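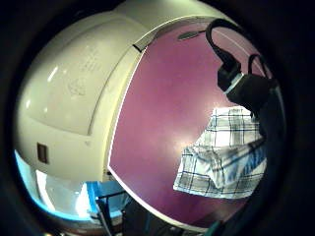 JARNISUM, January 24, 2019

The Forsberg open day was billed as a look at "the home that saves you an afternoon a week." I went mostly for the afternoon. I have heard the promise before, from people selling steam mops, and my afternoons are all still spoken for.

The bus from Dreden takes 68 minutes and lets you off on the wrong side of a highway. A sign sent visitors to Hall 3, which was locked, and a second sign sent us back to the front desk for a sticker. After that came coffee, which was good, and a talk, which ran long.

Mathias Mösli gave the talk. He runs the household side of the business and he is a pleasant speaker, but he has a habit of answering the question next to the one you asked. I wanted to know where the afternoon-a-week figure comes from. He told me how many homes had taken part in the trial: 1,445. Fine, but did anyone in those homes keep a diary? Did the company ask what they did before? He said a report was due in November. I wrote that down and underlined it.

Then we were walked around. There is plenty of cream-white plastic at Forsberg, all of it rounded and very shiny, and I would like to see how it looks after a year in a kitchen with kids. I asked about spare parts. Parts are "available through partners." The only partner anyone could name was Plostov, and their shop in Dreden closed its repair counter last year, as anyone who has tried to get a kettle fixed will know.

The part on laundry and linens was better. Ibrahim Obi, who was leading our group, admitted without being pushed that folding is still the slow bit at home and that most people he talks to don't mind it much. They do it in front of the TV. That was the most sensible thing I heard all day, and it sits badly with the poster in the lobby.

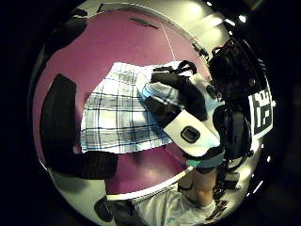

Plaid cloth on one of the pink tables, Forsberg open day.

Prices were not on show. When pressed, Obi said there would be a payment plan over 12 months, though he couldn't say what the total would be. A couple from my bus asked twice and got a brochure each time. The brochure has no prices in it either.

Would I go again? For the coffee, maybe. The staff were friendly and the toilets were clean. If you do go, bring your own questions in writing and ask for the warranty terms before the talk starts. I asked afterward and was told they would be emailed. I'm still waiting.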